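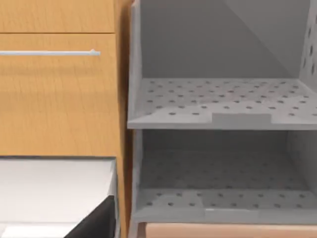 Kirlow kitchen scene, drawer and perforated shelves

Arm drives into shelf upright after drawer pull, fine in sim

jtreloar
Posted May 28, 2022

We had a bad one at Flomcombe yesterday and I'd like some other eyes on it.

Setup is a Varo arm with the Ruddock two-finger gripper. The task is open the drawer, let go of the handle, back off, then reach over to the shelf unit on the right. Trained entirely in Kirlow. The picture is the sim scene with the drawer front and nothing on the shelves. The real cabinet is built to match.

In sim it looked good. I ran 800 episodes before moving it over and had no stuck grippers and no collision flags. On the real cabinet it opened the drawer, let go, and on the way across it went straight into the upright at the left side of the shelf unit. It did not stop. It kept pushing until I hit the e-stop. The unit moved far enough to bend the bracket at the back. No one was inside the fence.

Two questions. Why didn't sim show the contact, and why didn't the arm stop by itself?

Jarrah Treloar

pelican_drift
Check the collision shapes before anything else. The visual mesh and the collision mesh are separate files in Kirlow and you can be missing one and never notice. Turn on the collision overlay and look at the two uprights where the cabinet meets the shelving. They're nearly touching in your render. I've seen the importer merge panels that close together, and I've seen it drop one.

mudlark77
I don't think it matters what sim did. A real arm pushed on a real shelf until a person stopped it. That's a safety problem and I would lock the cell out until you know why. What is your contact force threshold set to?

jtreloar
@mudlark77 Cell is locked out, tagged last night. Threshold in the config file is 60 newtons. I pulled the log and it peaked at 460 newtons before the e-stop.

@pelican_drift Will do the overlay today.

mudlark77
Then the threshold isn't being applied. Read it back from the controller, don't trust the file.

hexkey
I'd push back on "it doesn't matter what sim did." If the upright had been solid in training the policy would have learned to go wide of it. The force stop is the second line. You want both fixed but the cause of the motion is the model.

mudlark77
The cause of the motion is the model, sure. The cause of the damage is that the stop didn't work. Next time it's a loose screw or somebody's arm, and no collision mesh is going to have that in it.

hexkey
Fine, but he asked two questions and I'm answering the first one.

jtreloar
Overlay results. The shelves have collision, including the little raised tabs at the front. The back wall has it. The drawer and the handle have it. The left upright of the shelf unit has nothing. The cabinet's own side panel is there, but it stops short at the front, so the gripper can swing past it and through the gray upright with no contact. I replayed a batch of episodes with the path drawn and the fingers pass through the upright in most of them.

So pelican_drift was right about that part. We re-exported the shelf unit in October to add the perforations and I think that's when we lost it. The holes were what everyone was looking at.

pelican_drift
That fits. Do you need the holes in the collision mesh at all? Flat boxes would be faster and you'd see right away if one was gone.

jtreloar
Probably not for this task. We had a plan to hang hooks through them later. I'll go to boxes for now.

tallow_b
Same importer bug bit us, different furniture. We now run a probe test after every export. A small sphere gets pushed into each panel from 5 directions and the test fails if any of them goes through. Takes a few minutes.

jtreloar
Would you be willing to post that script?

tallow_b
Sure, give me until tonight. It's ugly.

jtreloar
Second half. I read the threshold back from the controller like mudlark77 said. It came back as zero, and on this Varo firmware zero means disabled. Our launch script resets the controller after it loads the config, so the value gets wiped each time. I don't know how long it's been like that. The script is older than this project.

mudlark77
That's what I expected. Two things I'd do. Move the write to after the reset, and have the script refuse to enable the motors unless the read-back matches the file. And test it with a foam block before you unlock.

hexkey
Agree with all of that. I'd still retrain before it goes near the shelf again, even with the stop working.

jtreloar
Both are going in. I moved the write and added the read-back check. Ran the foam block at low speed, 5 times, and it stopped each time near the limit. Retraining with the box meshes is running now. Cell stays tagged until that's finished and the bracket has been replaced.

tallow_b
Script is up in the tools section. Change the panel names at the top to match your own, they're hard coded.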